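Pull DNA out of a strawberry at your kitchen table

You'll love this one — real DNA, visible without a microscope! Put a bottle of rubbing alcohol in the freezer the night before. Mash a ripe strawberry in a zip bag with 10 ml of dish soap, a pinch of salt and a splash of water, then strain it.
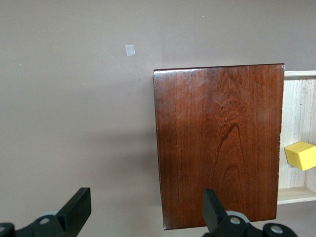 Maëlys Roussel wrote in that frozen berries work too, and that hers gave even more goo after 15 minutes of thawing.

Now trickle the cold alcohol down the side of the glass and watch for white strands.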